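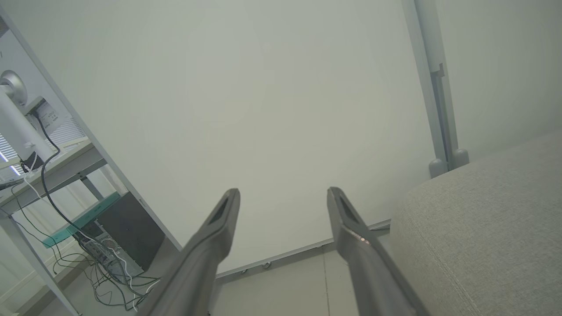 ## Drerkano two-finger gripper, and the rule book that comes with it

The gripper is fine. It cost us £775, opens wide, shuts square and hasn't dropped a mug yet. What I want to review is the safety booklet, all 49 pages of it.

Page 3 says to keep cables off the floor wherever the arm can reach. Sound advice, and you can see how well we follow it round the computer tower. Page 12 wants the reach marked out in tape, sofa or no sofa. Seren Prydderch did ours in an afternoon and now steps over it with great ceremony.

The stop button rules are the best part: short, bossy and in plain words. The section on risk forms has 21 boxes, four of which ask for the date.

Four stars for the gripper, three for the booklet. I'd buy both again, though Ieuan Jarman would like the tape back.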